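Knots and Spacing on a Synthetic Suture Pad
Project report, Achari skills room
16th August

Aim
We wanted to see how well a reused practice pad shows the quality of interrupted sutures. The Druvis course asks for even spacing and short tails, but its notes say little about what to do once a pad has been stained and cut more than once.

Materials
Pale synthetic pad, dark suture thread, curved needle, red stain. Lengths and spacings went on the Cleson record sheet.

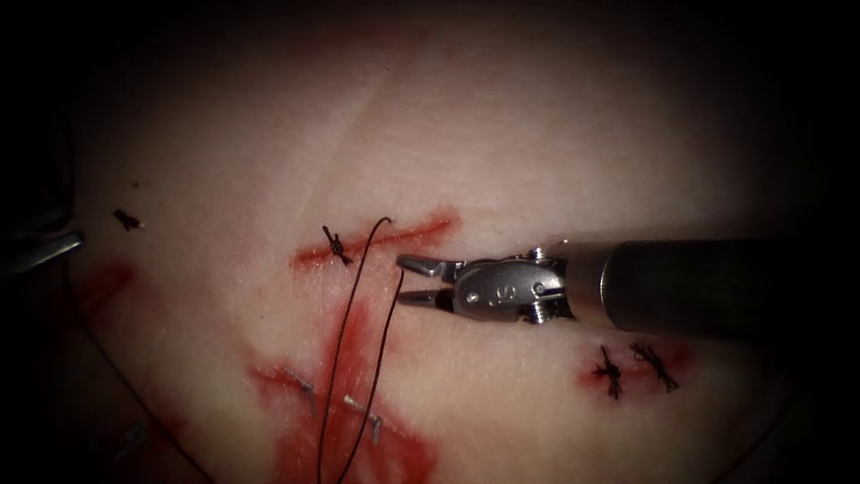
Figure 1. Tied knots at two red incisions, with a loop of thread over the stained part of the pad.

The red stain makes the cut line easy to follow, but a large smear competes with it. Dark thread still stands out well against both. Cut tails are harder to judge where two knots sit side by side.

Method
Each knot began with the thread wrapped round the jaws. We kept the wraps loose until the short end had been picked up.
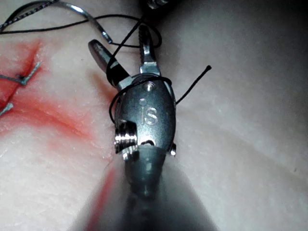

Tails were trimmed to 4 mm after tying. We left 2 mm more on the first few and they got in the way of the next stitch — these were left out of the results.

Stitches were placed from one end of each cut to the other.
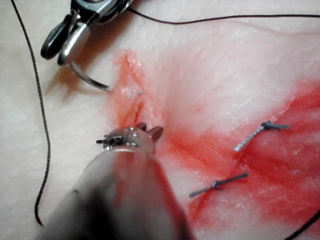
Ragged edges made it difficult to choose an entry point, so distances were measured from the middle of the cut. The July pads, kept at Lolevis, still have to be measured the same way.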